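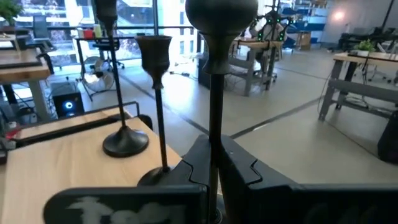 Wrist view, candlestick task, one in the gripper and two on the table

September 4, 2021
From: Baldur Stougaard
To: tetero-data
Subject: Re: candlestick episodes

> Do we have enough candlestick examples to start training, or should
> Clermont keep recording? Also, are failed grasps in the count?

Keep recording, please. We have 3973 episodes across all objects, but only 163 with candlesticks. Of those, 146 are usable. Failed grasps are in the count and should stay in, labeled as failed.

Please vary which candlestick gets picked up first. Most episodes so far start with the same one.

Baldur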